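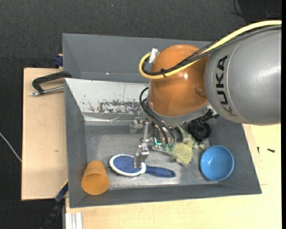 Jobs and Notices > Zunthorpe > Calls for Participants

Wanted: people who have given up on sleep advice

We are looking for 200 adults in and near Zunthorpe to help us find out whether any of the usual advice about sleeping better is worth following. We have our doubts, and we would like yours too.

You will know the advice. No screens after nine. A cool room. Lavender on the pillow. A warm drink, but not that warm drink. Most of it gets passed from magazine to magazine, and when you go looking for where it began you tend to find a small trial with a dozen students in it, or a firm that sells pillows. Some of it may well be right. We would just like to see it tested on people with jobs, children, bad knees and neighbours.

The Nallby Sleep Habits Study is run by Ásdís Blöndal and Tamunoemi Jibrin from two rooms over the old Rüegg building. We don't sell anything. We have no app and we don't intend to make one.

What you would do

You would be given one piece of common bedtime advice, picked by lot, and asked to stick to it for six weeks. Each morning you fill in a paper diary, which takes a couple of minutes. You say when you went to bed, when you think you fell asleep, how often you woke, and how you feel. Some people will be given advice we made up ourselves and have no reason to believe in. You won't be told if you are one of them until the end. Please don't sign up if that would annoy you.

There are two visits, one at the start and one at the finish. The first is mostly forms. The second is a chat of up to an hour about how it went, including the nights you didn't bother. We would much sooner hear that you fell asleep in front of the telly with your shoes on than read a tidy diary that isn't true.

Who can take part

You should be 25 or over and sleeping badly at least three nights a week, by your own reckoning. You don't need a doctor's letter. Shift workers are welcome, though nights only is a problem for our diary as it stands, so ring first.

We can't take you if you are pregnant, have a baby under one in the house, or have started or stopped a sleeping tablet in the past three months. We also can't take anyone who earns money from sleep products or sleep coaching. We had several of those last time.

About last time

We ran a smaller version in November. 311 people asked for the forms, which pleased us until we saw how few came back. Those who stayed to the end mostly said they slept better, and that held whatever advice they had been given, including the nonsense. That might mean all the advice works. It might mean that filling in a diary works, or that people were being kind to us. We don't think it proves anything, and a local leaflet that said it did has been asked to stop.

This time one group will keep the diary and get no advice at all. It's the group people least want to be in and the one we need most.

What you get

£60 in cash, half at each visit, plus bus fares. You keep the second half even if you gave up on the advice in week one, so long as you come and tell us. You will be sent the results in plain English, whichever way they go. We can't promise you will sleep any better and you should be wary of anyone who does.

Your diary is kept under a number and your name is held separately. You can drop out whenever you like without saying why.

How to apply

Write or call in for a form at the Nallby Sleep Habits Study, first floor, Rüegg building, Zunthorpe. Ask for Hadiza Olatunji, who looks after sign-ups. If you would prefer to talk to somebody outside the study before you decide, Pongsak Yimyam took part last time and has agreed to answer questions. He was not impressed with the forms and will tell you so.

Forms must reach us by January 28, 2020. Late ones go on a waiting list, and in our experience the waiting list moves quite quickly.

7 shares | 0 comments

Recent notices
Evening cook, Pudenero café, three shifts a week
Readers wanted for large-print newsletter
Yupin Jitpraphai seeks second violin for amateur quartet
Part-time school crossing patrol, Zunthorpe
Walkers over 60 needed for shoe comfort survey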